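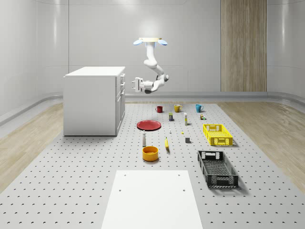 Prolerero Home Value Report: is it worth paying for?
Posted December 8, 2024

My sister-in-law swears by this thing, so when we started thinking about selling I paid the 30 dollars and ordered one. If you haven't run into it, Prolerero sells a "seller-ready" value report on your house. You type in the address, answer a bunch of questions, upload whatever paperwork you have, and a PDF lands in your inbox. The sales page says it will give you "the confidence to price right the first time." I had my doubts going in and I still have most of them.

The question part took me 15 minutes. It wants square footage, age of the roof, last time the furnace was replaced, that sort of thing. There was no place to say that our half of Skernwood Road floods at the low end and the other half doesn't, and anybody who has bought or sold on this side of town will tell you that matters more than the furnace. I wrote it in the comments box. It never showed up in the report.

What I got back ran 66 pages. Sounds like a lot for the money until you start reading. The first part is general advice on selling a home, the same stuff you can get free from any agent's website. Then come the school ratings, then a long section on mortgage rates that doesn't have anything to do with my house.

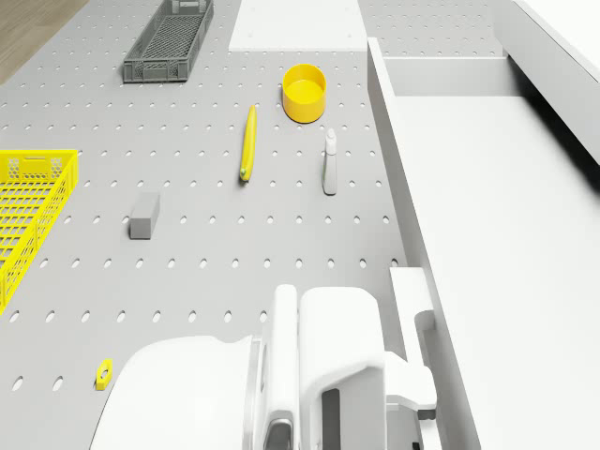 The comparable sales are what you're paying for, and there were 10 of them. Three were on the far side of the highway in a different school district. One was a condo. I have a three-bedroom ranch with a yard! Of the ones that made sense, two had closed more than a year back, and I couldn't find any sign that the report had adjusted for that.

To be fair, the layout is easy to follow and the section on closing costs was clearer than what I've seen from title companies. The worksheet for figuring your net after commission is good too. I filled it out and I'll use it again.

I also showed the report to Alois Gisler, who sold my mother's place and has worked this area for years. He looked at the comps and crossed off six. His own number came in well under theirs. Of course he would like the listing, so take that however you want, but he could tell me why he crossed off each one, and the report couldn't tell me why it put them in.

I emailed customer service about the condo. Duygu Saraç wrote back the next morning, very polite, and said the comps are "selected by proximity and market relevance." I asked for a corrected version and was offered a discount on a second report. No thanks.

If you only want the net worksheet and you don't mind skipping a lot of pages, maybe wait for a sale. For setting a list price I wouldn't lean on it. We've got two more agents coming through before we decide, and I'm asking every one of them about the flooding.

Two stars out of five.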